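3.2 Data collection

Our team collected demonstrations for the snack serving task in the Hamcombe lab, mostly on Tuesday afternoons when the bench was free. Each run was saved with the wrist camera stream and the joint positions. We ended up with 231 runs, and 773 more came from the team that had the bench before us.

Grasping a cardboard tray by its edge was harder than grasping a block. If the fingers close too low they hit the serving tray underneath - too high and the cardboard bends. We lowered the closing force twice before we kept any runs.

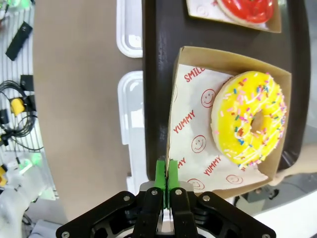
Training used the Cliltico scripts with the default settings, except for batch size. We stopped at step 3584, after the validation loss had been flat for a while. The checkpoint from step 1711 is also in the shared folder.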